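4.2 Comparação das garras em ambiente doméstico desarrumado

A segunda série de ensaios foi realizada com o robô de dois braços já descrito na secção 3, montado na sala de testes de Rarkstead. Ao contrário da primeira série, em que os objetos eram colocados numa bancada livre, aqui mantivemos a sala com roupa, cabos e pequenos aparelhos nos seus lugares habituais. Comparámos dois controladores, designados por Gamby e Nørgaard, com a mesma garra de dedos metálicos e a mesma câmara na cabeça. Cada controlador recebeu as mesmas instruções e partiu da mesma postura inicial. A Figura 3 apresenta duas vistas da câmara da cabeça: (a) aproximação do braço esquerdo à base de um pufe cinzento, com o braço direito junto a um cabide de roupa; (b) garra com uma garrafa de plástico transparente de tampa azul, ao lado de uma pilha de roupa.

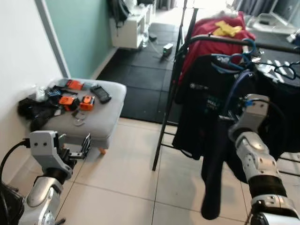

O conjunto completo compreende 123 tentativas, das quais excluímos oito por perda de comunicação com o computador de controlo. Nas tentativas restantes, o controlador Gamby mostrou trajetórias mais curtas, mas também uma tendência para aproximar o antebraço dos obstáculos laterais. Este comportamento foi mais frequente perto de tecidos pendurados, cuja forma o modelo de profundidade não reconstrói bem. O controlador Nørgaard conserva uma margem maior – e por isso demora mais tempo – embora em 11 tentativas tenha parado antes de chegar ao objeto.

Para os objetos transparentes, a estimativa de profundidade foi substituída por uma segmentação na imagem de cor, treinada com 3539 imagens anotadas por Brynhildur Lund com a ferramenta Weniseo.
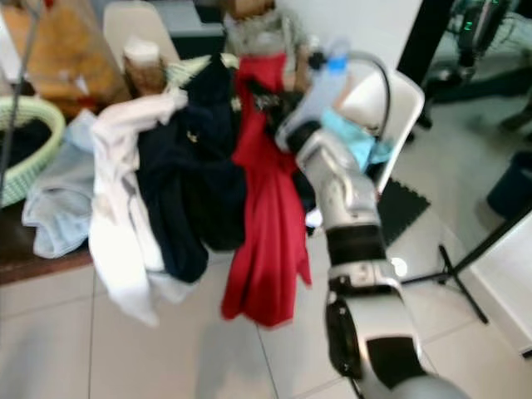 A força de fecho foi mantida constante nos dois controladores, de modo que as diferenças observadas dependem sobretudo da orientação do pulso no momento do contacto. Com garrafas inclinadas, pequenas variações desta orientação alteram a superfície de apoio dos dedos, e a repetibilidade diminui. Não avaliámos o caso de garrafas cheias. Os tempos de execução por objeto e por controlador são discutidos na secção 4.3.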